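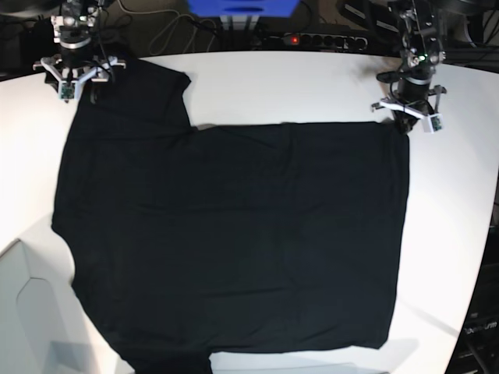
Hamitz Garment Folding Set — Data Card

Overview
The Hamitz set documents the flattening and folding of everyday clothing on a plain white work surface. It was prepared at the Drumusura textile care unit in Ultthorpe and covers 66 garments in 4 categories: T-shirts, long-sleeved shirts, trousers and hand towels. The present release is dated 20 December 2020.

Garments
Dark T-shirts form the largest category. A black shirt spread flat on a white table gives a clear outline of the body and sleeves, while the creases inside that outline remain faint. Annotators should mark the hem, the shoulders and each sleeve opening, and should enter "uncertain" wherever a sleeve cannot be told from the hem.

Handling
Each garment is laid out once before folding. Contact with the cloth is recorded under one of 3 labels: flat, pinched or released.
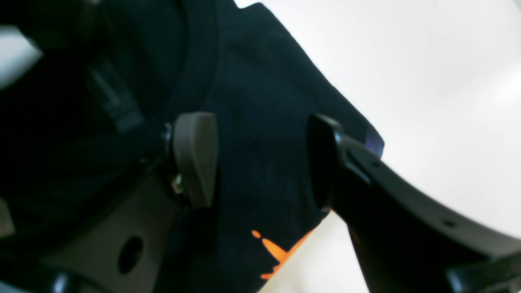 Annotation Notes
"Pinched" applies when fabric is held from two sides, including cases in which only part of the garment is in view. Color is entered as seen. Black and very dark navy share a single code — close views do not always separate them.

Care of the Collection
Garments are washed every 48 days without fabric softener and stored folded by category. Items with torn seams are withdrawn.

Contributors
Hanane Fahmy (garment selection)
Mahmoud Tahiri (folding protocol)
Kenza Kabbaj (annotation)

Requests for access should be addressed to the Olatunji reading room, attention Fadwa Shawky.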